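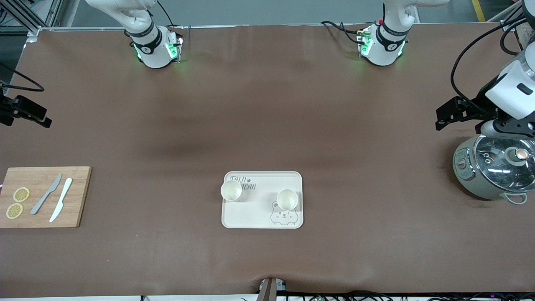
A rice cooker with a glass lid, and a bamboo cutting board at the other end of the table.

Keep the rice cooker out

Most kitchen advice says to clear the counter. Put the appliances in a cupboard, wipe everything down, enjoy the space. I followed it for years and I now think it is wrong about at least one appliance. The rice cooker should stay out, on a surface you can reach without bending, with the cutting board nearby and room to work between them.

My kitchen in Brekcombe has 38 inches of usable counter. When I moved in last March I put the cooker on a low shelf behind the stockpot. I made rice twice that month. The rest of the time I bought it cooked, or had toast. Then I moved the cooker up beside the outlet and left it there, and I have used it most weeknights since.

Looks have something to do with why people hide them. A pale gray-green body is easy enough to live with, and I would take a plain dial over a row of buttons. A glass lid is also worth having. You can check on the pot without letting the steam out, and the knob is simple to grab. The handles on some models stick out and take up a few inches. I can spare them.

The cutting board belongs out for the same reason. A bamboo one is light enough to move with one hand, but if it lives upright behind the baking sheets you will end up slicing scallions on a plate. I did that for a long time and I have the scratched plates to show for it.

What should go in the cupboard is everything you use less than once a week. For me that was the blender, the waffle iron and a Pivinora juicer that cost $179 and has made seven glasses of juice. They take up more room than the cooker ever did — and I have not missed them.

Posted 11th July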